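How to Set Up a Trade-In Appraisal for Used Loaders and Excavators

Most equipment dealers lose more money on the machine coming in than on the machine going out. The sale price of a new unit is known to the dollar. The value of the trade is a guess unless someone inspects it the same way every time. This page describes a process a small dealership can run with its own staff and a shared folder.

The steps assume compact and mid-size machines: skid steers, wheel loaders, backhoes and excavators. Cranes and paving equipment need a separate form.

What you need

A printed or tablet inspection form
A track and tire wear gauge
Oil sample bottles with labels
A hydraulic pressure gauge set
A camera or phone
Read access to your parts price list

Step 1. Confirm identity and ownership

Record the serial number from the plate, never from the customer's paperwork. Compare it with the number stamped on the chassis. If the two do not match, stop and refer the unit to the sales manager. Run a lien search before anyone travels to the job site. In our Nulelcombe branch the search goes out on the same day as the first phone call, and the inspection is not booked until the result is in the folder.

Step 2. Verify the hours

The hour meter is one reading. Check it against three others: the engine control module, the service stickers, and the customer's invoices. Write down all four. A gap of more than 200 hours between any two is entered as a discrepancy and the higher figure is used for pricing.

Wear on pedals, seat fabric and the step treads should agree with the hours. If the meter is low and the pedals are worn smooth, note it under Remarks.

Step 3. Inspect cold, then warm

Arrive before the machine has been started. Open the hood, put a hand near the block, and note whether the engine is cold. Watch the start from outside the cab. Record the color of the exhaust and how long any smoke lasts.

Let the machine idle, then work it for 30 minutes. Cycle every function to full stroke. On excavators, park with the bucket raised and measure the drift at the cylinder rod. Take the hydraulic pressure readings at operating temperature and enter them beside the factory values.

Draw oil samples from the engine, the hydraulic tank and the final drives while the oil is warm. Label each bottle at the machine. Samples labeled later in the truck are a common source of error.

Step 4. Photograph the unit

Take the same views in the same order: four corners, serial plate, hour meter, cab interior, undercarriage left, undercarriage right, engine bay, attachment. Add close views of any damage with a ruler held beside it. Store the files under the serial number with no spaces in the name. 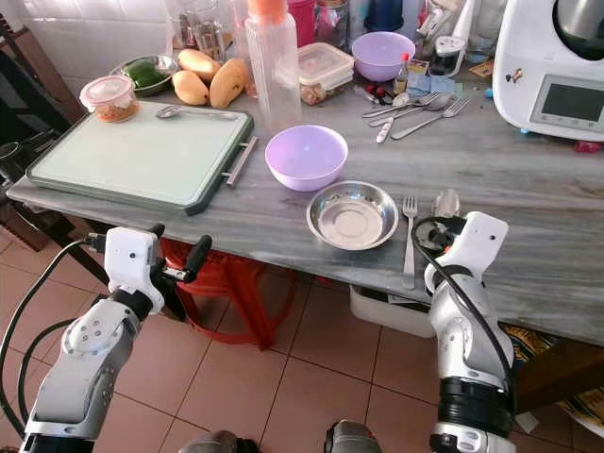
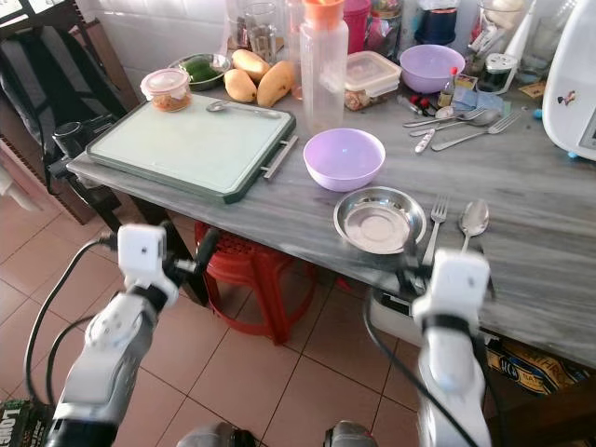
Step 5 is attachments, and they are priced one at a time. A bucket, a set of forks and a hydraulic breaker delivered with a loader are three lines on the form, each with its own serial number, condition grade and resale value. Do not write "attachments included." Have everything set on the ground apart from one another before you start. A row of buckets and couplers pushed together is as hard to check as a marble counter crowded with kitchen items, and small parts such as pins and hoses are easily missed. Grade each attachment from A to D using the table on the back of the form. Cutting edges are measured at the center and at both ends, and the lowest figure is the one recorded.

Step 6. Price the repairs

List every fault that must be corrected before resale. Use your internal shop rate for labor and dealer cost for parts. Undercarriage is priced by percentage of remaining life, with anything under one third entered as a full replacement. Tires follow the same rule.

We use Prarnomine to hold the repair lines, but a spreadsheet with fixed columns does the same job. Lock the labor rate cell. If estimators can change the rate, the totals cannot be compared between branches.

Step 7. Set the offer

Start with expected resale value. Subtract repairs, transport, floor-plan interest for the expected days in stock, and your margin. The result is the maximum offer. Our worksheet has 8 deductions and each one must contain a figure, even if the figure is zero – a blank cell is treated as an incomplete appraisal and the form goes back.

Auction results are a useful check on resale value. Use sales from the last 90 days where possible and leave out units with a damage note. Seasonal swings are real for snow equipment: a loader with a plow package appraised in November should be priced for the month you expect to sell it.

Step 8. Date and expire the appraisal

An appraisal is valid for 30 days or 50 added hours, whichever comes first. Print both limits on the customer's copy. When the new machine is delivered, reread the hour meter and walk around the trade again before it is loaded. New damage is deducted at the internal repair cost and initialed by both parties.

Forms and worksheets

The blank inspection form and the deduction worksheet are kept in the Sisto Vasiliauskas Equipment dealer folder under Used/Appraisal. Page last revised Mar 25, 2024. Earlier copies of the form lack the final-drive sample line and should be discarded.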